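The Egg Goes Last

At the Marnemach test kitchen the rules hang on the wall, printed on one sheet, and the sheet is already in its third version. Oksana Marchuk wrote the first one alone, in an evening. It had only two rules. Keep your hands outside the cloth when the arms are live, and do not restart after a fault until you have found the fault.

"Both are still there," she says. "But they protect the person. They say nothing about the work, and the work was also bad."

By bad she means that one could not trust it. Her group teaches two-armed robots to handle groceries, and for months each operator had his own habits. One of them counted a bag as lifted when it left the table. Another waited until it was held still. When Tove Ketilsson came from Poltlow to review the records, she went through 1,194 trials and could not say which of them deserved the word success.

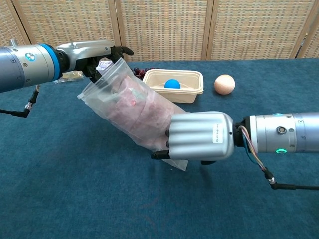
Two hands on one zip-lock bag, with grapes, a food container and an egg on the table behind.

The second version of the sheet was Ketilsson's idea. It says that success must be defined in writing before the first trial of the day, and that nobody may change the definition until the day is finished. A trial stopped by the operator is recorded as stopped, with the cause, and it stays in the record. I asked if people liked this. She answered that they liked it less in the first week, when the numbers fell.

A bag is a difficult thing to write rules for. It folds, it shines under the lamps, and it hides its own edges. With two hands there is also the question of who lets go first. The sheet now asks that one hand be named as the holding hand, and that it does not open until the operator confirms the other grip. Dalva Araújo, who runs most of the sessions, finds this slow. She follows it anyway.

Cables got their own paragraph in the third version. Before each session the operator moves both arms through their full reach at low speed and watches the wires at the wrist — a loop which looks loose in one position can be tight in another. The check is signed by hand, with the time.

Araújo has asked for one more line, about fragile objects. She wants the egg to be always the last task before lunch, so that cleaning the cloth does not interrupt a series. Marchuk has put it in pencil at the bottom of the sheet.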